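MEDIA RELEASE

Idbridge Police Accountability Network

For immediate use

"Independent" complaints office still answers to the police, says Idbridge group

The Idbridge Police Accountability Network has read the Brurkau Regional Police Service's plan for a new public complaints office and is not persuaded that it changes much. The plan, released in January under the title Fresh Start, promises that complaints about officers' behaviour will be handled "at arm's length". The arm in question belongs to the deputy chief, who will appoint the office's director, set its budget and decide which files it may open.

Residents have been asking for a proper civilian body for years. What they have been offered is a new letterhead and a counter on Picard Street, one floor below the professional standards unit that handles complaints now. 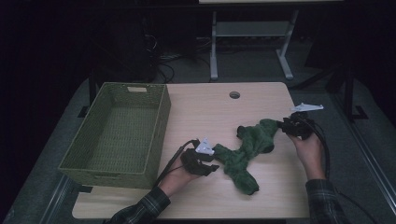
Of the 38 pages in the plan, 2 deal with what happens after a complaint is upheld. Those pages say the director "may recommend" discipline. They don't say the chief must follow the recommendation, or explain in writing why it was refused, or tell the person who complained. The Network put these points to the Service at the public session in the Picard Street library and was told they would be "captured in the next phase". No date has been given for the next phase.

"We have seen this before under other names," said Herman Majimbun, spokesperson for the Network. "If an officer's own bosses choose the person who judges him, call it whatever you like. I would love to be proved wrong. So far I have a glossy booklet and a phone number that goes to the police switchboard."

The plan leans heavily on a review by Sultis, the consulting firm hired to advise on it. The review concludes that public confidence in the present system is "generally sound". Its authors interviewed serving officers and senior civilian staff. They did not interview anyone who had lodged a complaint, though the Network offered to pass the invitation along to people who had.
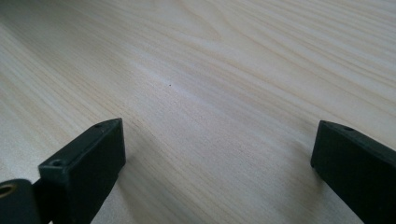
Sultis, in a written reply to the Network, maintains that complainants were left out to protect their privacy and that their views were "reflected through existing file data". The firm adds that its terms of reference were set by the Service. The Network accepts the second point and finds it more telling than the first. File data is written by the people who closed the files.

There are parts of the plan worth keeping. Complaints could be lodged without giving a home address, and forms would be available at community centres as well as the station. The Network supports both measures and notes that neither one needed a consultant.

The Network is asking Brurkau regional council to hold back its approval until the plan provides for:

- a director appointed by council, with no former member of the Service eligible
- power to open a file without police consent
- written reasons, made public, whenever the chief rejects a finding
- a deadline for every stage of a complaint
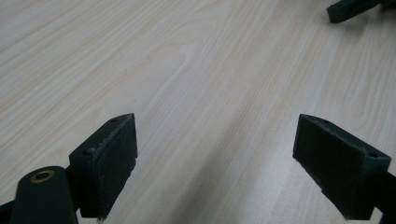 Photo supplied by the Idbridge Police Accountability Network. Free for media use.

Council is expected to consider the plan at its evening meeting next month. Members of the public may speak if they register with the clerk's office by noon on the day of the meeting. The Network will be there and encourages anyone who has been through the complaints process, whatever the outcome, to put their name down.

Media contact: Herman Majimbun, Idbridge Police Accountability Network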